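Skip to content
Search notebook Search Clear
Recent entries Older entries

This site uses cookies to remember your login and reading position. Accept / Manage

Washroom sink, wipe-down trial, Thursday

Started 2:30. The question from Fouzia was whether the new order of work (clear, spray, wait, wipe, put back) gets the white sink cleaner than what everybody does already, which is squirt and wipe in one go. I doubted it going in and I'm writing that down so you can hold it against me.

The spray is the Cliriter concentrate, made up by Carla this morning in the usual bottles. The sheet that came with it says leave it 90 seconds. It also says "no rinsing needed," and I don't believe that one at all. Left half of the deck got the full wait. Right half got sprayed and wiped straight off. Same cloth folded to a fresh side each time, same hand, as near as I could manage the same pressure.

Result: I can't tell them apart. Malte came by, I asked him which half was which, and he picked wrong. One guess from one person proves very little, and he was on his way to lunch at a quarter to three, so make of it what you like.

What did make a difference was moving things off the deck first. With the soap left where it was I wiped a neat arc past it and left a ring of old film underneath. Same for the bottle. Mylene has been saying this since July and I owe her a coffee.

Trouble spots, for whoever does the next one:

— Bar soap straight on the counter. It leaves film wherever it sits, and the film smears when you wipe it instead of lifting. Scrape first with a plastic card, then damp cloth, then spray. I'd vote for a dish with a drain, but I've asked for one before.

— The join around the base of the faucet. A flat cloth goes right over it. Fold a corner to a point or use the old toothbrush.

— The narrow slot in the deck. I have no idea what collects in there and I'm not sure wiping does anything except push it further down. Cotton swab, maybe. Not tried.

— Overflow fitting. Looks clean after a wipe because chrome always looks clean after a wipe. Run the swab under the rim before you believe it.

Dry buffing at the end is worth the 30 seconds. The glossy white shows every streak once the light is on, and most of the complaints we get about "dirty" sinks are streaks. I would bet money that if we dropped the special spray, used dish soap and a dry cloth, and told no one, the complaints would go down. Anneliese disagrees. She thinks the wait matters on older deposits and that I picked an easy sink. Fair, it was an easy sink. The Hamann one downstairs is much worse and I'll do that next, both halves again, with her doing the judging and me out of the room.

Not settled: whether the bottle should live on the counter or under it. It's handy on the back edge, and it's one more thing to lift. I put it back on the counter for now.

Open items: swabs, soap dish, someone other than Malte.

2 comments

Anneliese Vogler
I said older deposits AND hard water. Please write both. And I want to see the halves dry before anyone buffs them, otherwise we're testing your elbow.

Malte Brinkmann
I picked the half that looked cleaner. Maybe your labels were wrong.

Leave a comment
Post
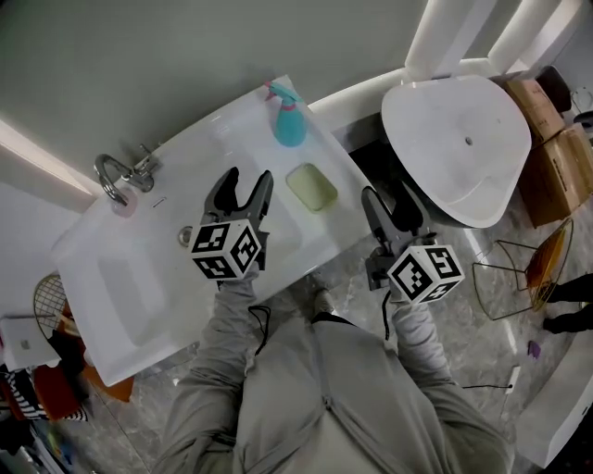
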